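Prelolen Infusion Day Bag

By Jida

In stock, ships from our own workroom

Hi, and welcome to the page for the bag I'm proudest of! I'm the one who designs and sews for Jida, and I started making the Prelolen after my own stretch of chemo, when I was hauling a grocery sack, a purse and a blanket into the infusion center every other Thursday and dropping at least one of them in the parking lot. I wanted one bag that stayed open on the floor next to the recliner, so I could reach into it with my free hand (the other arm was busy). I couldn't find it, so I got out the sewing machine.

It's been on the site for over two years now and I've changed it a bunch of times, mostly thanks to the emails you send me. Keep them coming!

The basics

Weight empty: 304 grams
Pockets: 11, counting the little one for lip balm
Colors: slate and plum
Outer fabric: Kaner, a wipeable coated cotton
Lining: plain cotton, pale so you can find things
Closure: one wide zipper with a loop pull
Straps: short handles plus a long crossbody strap that comes off

The zipper pull is a big fabric loop, and I'm stubborn about it. If your fingertips are numb or sore from treatment, a tiny metal tab is miserable. The loop is wide enough to hook a thumb through. The pocket tops are all cut on a slant for the same reason, so your hand slides in without a lot of fiddling.

Drinks

Both ends have an outside bottle pocket with elastic around the top. A regular single-use water bottle goes in easily, and so do most slim reusable ones. The very wide mugs with handles don't fit, sorry, I tried and the bag tips over. If cold drinks bother you right now (mine tasted like pins for a while), the pocket on the left end is padded, which takes the edge off when you grab it.

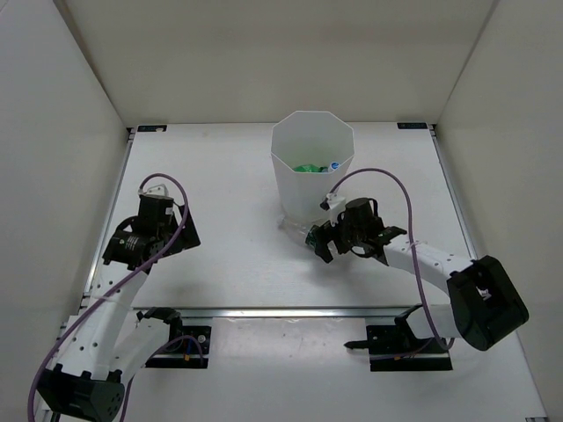 A clear bottle with a dark green label, lying in front of the bin.

What goes where

You can load it any way you like, but this is how I pack mine. Blanket rolled up in the middle. Snacks along the zipper side, where they don't get squashed. Phone charger in the mesh pocket, and please get a long cord, the outlets are never where you want them. The flat sleeve at the back holds a folder or a medication list, and it takes full-size paper without folding.

There's a clear window pocket inside the lid for a card with your emergency contacts and your oncology team's after-hours number. I leave the card blank in the box. Fill it in with a pen that doesn't smear.

The bag isn't insulated, so don't use it for medicine that has to stay cold. Ask your pharmacist what they recommend for that. And if you go home with a portable pump, check with your nurse before putting it in any bag, mine included. I make bags, I don't know pumps!

Cleaning

Wipe the outside with a damp cloth and mild soap and let it air dry with the zipper open. The lining pulls out and goes in the washing machine on cool. Skip the dryer, it shrinks the lining just enough to be annoying. Please don't bleach the Kaner, it goes chalky. Empty the bottle pockets after each trip too, because loose caps and wrappers love to hide down there.
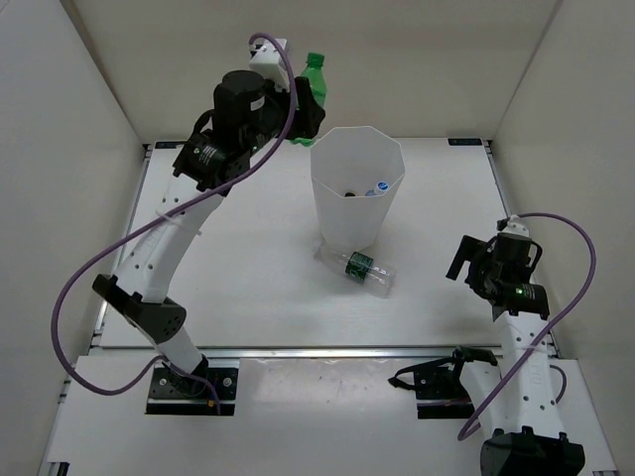
Tall translucent container with a blue and white cap inside.

Changed in the June batch

Longer crossbody strap, and a softer edge where it sits near the collarbone, for those of you with a port on that side. The strap works on either shoulder. I also swapped the old thread on the handles for a heavier one.

Goes with it

The Ní Bhriain lap blanket rolls up to fit the middle section, and it has a slit in one edge so your arm can come through. Sold separately, same two colors.

Ordering and returns

I pack orders myself, usually the next weekday. If it's a gift, tell me in the notes box and I'll leave the price slip out and write whatever you'd like on the card. Unused bags can come back within 2 months. If a seam or zipper gives out, send me a photo and I'll repair it or replace it.

Page updated Sun 18 August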